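Cafeteria tray

A cafeteria tray, also called a food tray, lunch tray or meal tray, is a flat carrier with a raised rim used to move a meal and the things needed to eat it from a serving point to a table. It normally holds a plate or bowl, a cup and cutlery, and in many dining rooms it stays under the dishes during the meal as a place setting. Trays of this kind are found in school lunchrooms, hospitals, company canteens, airlines and private homes.

The cafeteria tray differs from the serving tray, which is larger, often has handles, and carries food for several people. It also differs from the compartment tray, in which the food is placed directly in molded sections and no plate is used.

Shape and size

Most cafeteria trays are rectangular with rounded corners. The length is usually a third greater than the width, so that a dinner plate and a cup fit side by side. Round and oval trays exist but are more common in bars. Trapezoid trays are made for dining rooms with round tables, where the narrow side faces the middle of the table and neighboring trays do not overlap.

The rim serves two purposes. It keeps dishes from sliding off and it holds spilled liquid. A low rim is easier to reach over while eating. A high rim is safer for carrying but takes up more room in a stack. Many trays have small lugs under the rim at the corners, which leave an air gap between stacked trays so that they dry after washing.

Materials

Early cafeteria trays were pressed from steel or made of wood. Both are still sold, wood mainly for home use. Most trays in institutions are now one of the following:

Fiberglass-reinforced polyester. Stiff, long-lasting and fairly heavy. The edges may fray when chipped, and a chipped tray is normally taken out of service.

Polypropylene. Light and inexpensive. It bends under a heavy load and scratches easily.

Melamine. Hard and smooth, with a glossy face that can be printed. It can crack if dropped and is not suited to microwave ovens.

Laminated paper or wood veneer under a resin coat. Common in hotels and offices.

Some trays have a rubbery top layer to stop cups from sliding. The layer wears off with repeated machine washing and is the usual reason such trays are replaced.

Color

Beige, gray and brown were the standard colors for many years and remain common, as they hide stains and go with most dishes. Brighter colors are used to sort trays by dining room, by floor or by diet. In hospitals a colored tray may mark a patient who needs help with eating. Contrast between the tray and the dishes also matters for diners with poor eyesight, who find the edge of a plate more easily when it stands out from the surface below it.

Arrangement

There is no single rule for laying out a tray. In self-service dining rooms the diner places the dishes in the order in which they are picked up. Trays come either from the start of the line, with the cutlery beside them, or from a stand near the door, with the cutlery at the end.

Where trays are set by staff, the plate is usually placed at the center near the diner, the cup at the upper right and the cutlery at the right or along the upper edge. Laying fork and spoon lengthwise saves width and is usual on small trays. On airline trays the cutlery is commonly wrapped and placed across the front.

At home, trays are often used for children's meals, for eating away from the dining table and for carrying dishes back to the kitchen. Household sets may combine a tray with colored plastic tableware and cutlery with colored handles. The cup is sometimes kept off the tray and set directly on the table, where there is less chance of knocking it while reaching for food.
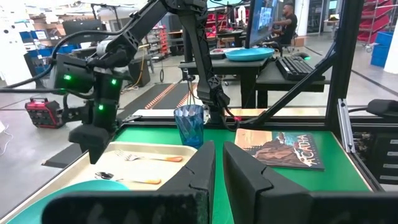 Fork and spoon with orange handles on a beige tray, with a blue plastic cup standing beside it.

Washing and storage

Trays are washed by hand or in a conveyor dishwasher. Crumbs and paper are removed first, and the tray goes through on edge. Wet trays that are stacked flat without an air gap can develop an odor. Drying racks hold them upright in slots. Stacks are kept on low carts with a spring platform, which raises the next tray to hand height as the top one is taken.

At home a tray can be stored upright between a cabinet wall and the baking sheets, or flat under the plates.

Manufacture and trade names

Polypropylene trays are injection molded. Fiberglass trays are pressed in a heated mold, with a printed sheet laid in if a pattern is wanted. Makers include Flundell, whose rectangular trays are sold in 3 sizes, and Prostimex, which supplies stacking trays and drying racks. Plaruswood is a trade name for a line of veneer trays offered in 16 finishes. The Li tray, a trapezoid model, is made in 4 colors and weighs 532 grams.

Use without trays

Some dining rooms have stopped offering trays to reduce water use and food waste. Diners then carry a plate and cup by hand and tend to take less at one time. Trays are generally kept on request for people who use a cane or who are carrying food for a child.

See also

Compartment tray
Cutlery
Place setting
Table service
Tumbler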